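Progress Report to the Mirkanitz Fund: Manipulation Data Collection, Second Reporting Period

March
Submitted by Vaida Org, Program Lead, Mavham

0 comments | 2 shares

1. Purpose of this report

This report covers the second period of the grant awarded to Mavham for the collection of demonstration data on small-parts packing and unpacking. It describes the work completed, the condition of the data, the problems met during the period and the use we propose to make of the remaining months. Spending is reported separately in the statement prepared by Jonalyn Fajardo.

The agreed target for the full grant is 1,000 accepted episodes. An episode is one complete attempt at a task, carried out by a robot under the control of an operator and recorded from start to finish. It counts as accepted only after a second person has reviewed it.

2. Work completed

At the close of the period, 589 episodes had been accepted. The first period was given over largely to setup and training, so most of these date from the past few months. The collection rate has been steady since the operators moved to shorter shifts, and we do not expect to ask for an extension.

The tasks were drawn from the list approved at the start of the grant. Of the 16 tasks on that list, seven are now closed, meaning that the required number of accepted episodes has been reached and the reviewer has signed off on the set. The closed tasks are mostly single-object ones: lifting a carton lid, placing a folded sheet, moving a rigid part from a tray to a box. The tasks that remain open involve cables, nested items or two objects that must be handled in a certain order.

Work on the power adapter task began in this period. The operator must place the adapter and its cable in a small carton together with the printed sheet, then close the lid. The reverse task, in which the carton is opened and emptied, is recorded as a separate item on the list. Both directions have been slower than planned, for reasons given in section 4.

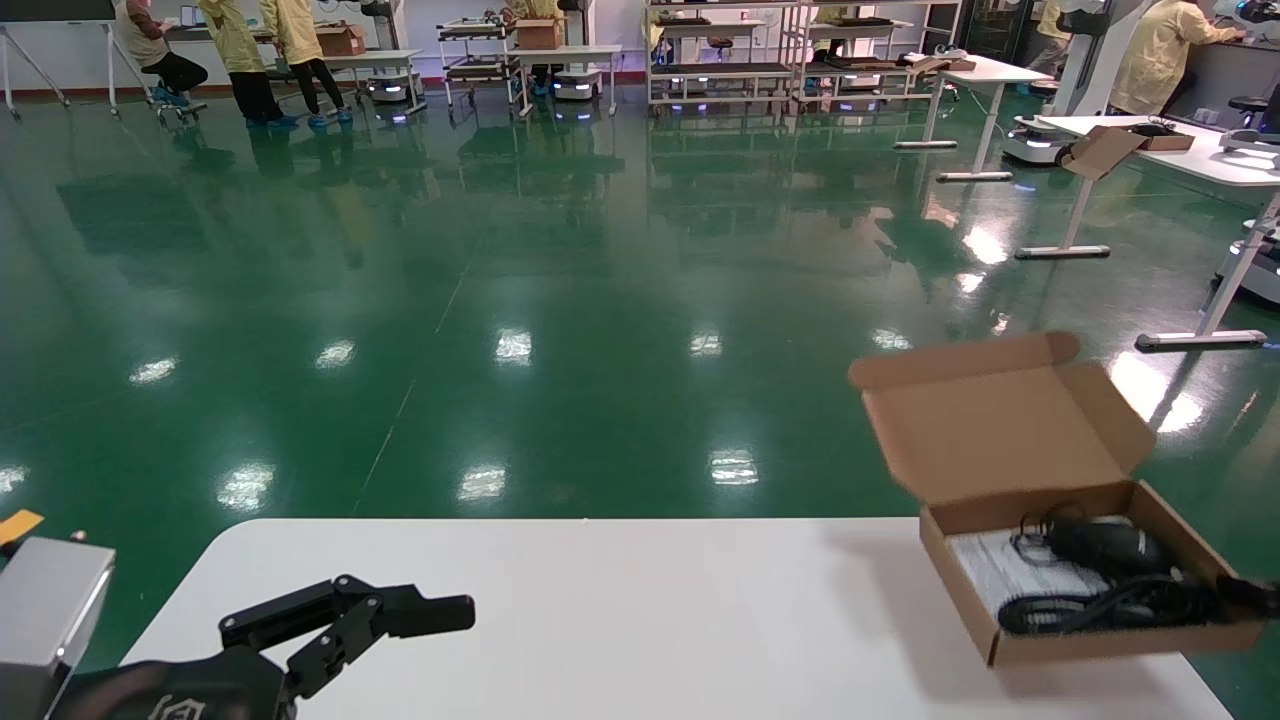

Adapter task, collection floor: gripper at the table, with the open carton, paper and coiled cable at right.

Stations are arranged so that several groups can work on the same floor. Hằng Huỳnh is responsible for the daily schedule and for assigning operators to tasks. Under the present schedule, an operator changes task at midday and does not return to the same task until the next shift. This was introduced after review showed that operators working on one task all day tended to settle into a single motion, which reduced the variety of the examples.

3. Review and data quality

Each episode is checked for three things: that the recording is complete, that the written task label matches what was done, and that the end state meets the task definition. Cường Lý leads the review and keeps the log of rejected episodes.

The most common cause of rejection was an incomplete end state, usually a lid not fully closed. The second was a mismatch between label and action, nearly always found at the start of a shift when the previous label had not been cleared. The recording software now asks for the label to be confirmed before each episode, and the number of such cases has dropped sharply.

We also keep a share of failed attempts. Where an operator drops an object and recovers it, the episode is accepted and marked as a recovery. The research group at Brareo, which trains the models from our data, has asked for more of these. We have agreed to supply them as they occur but have not asked operators to stage them – a staged drop looks different from a real one, and the reviewers can usually tell.

4. Problems met

Cables remain the main difficulty. A coiled cable does not hold its shape from one attempt to the next, and it often hangs over the side of the carton, where the lid catches it. The task definition written at the start of the grant said only that the cable should be "inside the box." Reviewers read this in different ways, and some 16 episodes had to be set aside until the wording was settled. The revised definition requires that no part of the cable extend past the rim when the lid is closed. The episodes set aside have been reviewed again under the new wording, and those that passed are included in the total above.

A smaller matter concerns cartons. The lids soften with repeated use and begin to fold in the wrong place. Cartons are now replaced on a fixed schedule, and the cost is covered by the existing supplies line.

5. Plan for the next period

The remaining cable tasks will be given priority, with the more experienced operators assigned to them first. Ionuț Pop will prepare a short written guide on cable handling, based on the accepted episodes, for use in operator training. A second set of adapters with thicker cables has been ordered through Thái, our parts supplier, in order to widen the range of objects.

We ask the Fund to approve one change to the task list: that the two nested-item tasks be combined into one. In practice the operators perform them as a single sequence, and dividing the recording in the middle has produced episodes that are of little use to Brareo. The total number of episodes would not change.

A sample of accepted episodes, with labels and reviewer notes, can be made available to the Fund's technical reader on request.

Contact: Program Office, Mavham | © Mavham. All rights reserved. | Back to top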